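Nadège Gautier
A thread on time sync, the least glamorous thing I have worked on since June. 1/7

Our recorder is called Bitetti. It takes camera streams and gripper poses and writes them into one log. Last week the planner trained on those logs started closing its fingers on air, with great confidence, just short of the tray. 2/7

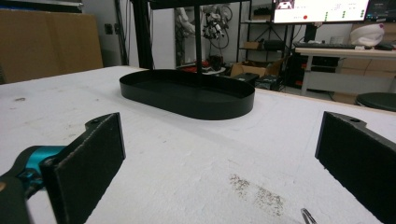 My first theory was calibration, as my first theory always is. So I redid the calibration. It was fine. I redid it again in case it had been fine by accident. Sheldon Ross watched this without comment, then asked which clock the pose messages were stamped with. 3/7

Reader, there were 2 clocks. Images got stamped on capture. Poses got stamped when the log writer got round to them, and the log writer is a busy process with a lot on its mind. Under load the gap reached 100 ms. At hand speed that's plenty to miss a tray. 4/7

The fix is 7 lines. Stamp the pose in the driver, carry the stamp through, interpolate to the image time at export. The test that proves the fix is 321 lines, most of them me being suspicious of the other ones. 5/7

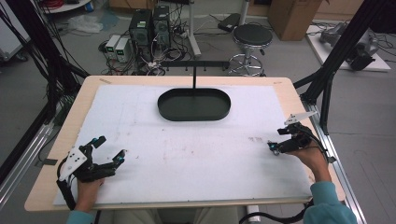 Things I would do differently:
- plot the timestamp gap before touching a calibration board
- make the exporter refuse a log with mixed clocks (it used to print a warning, in gray, on a dark terminal)
- ask Sheldon sooner - this one hurts to type
6/7

Old logs can't be fully repaired, but if you kept the driver's debug output, the migration script will recover the true stamps. If you turned debug output off to save disk, I understand, and so did I. Script is in the Bitetti tools folder. 7/7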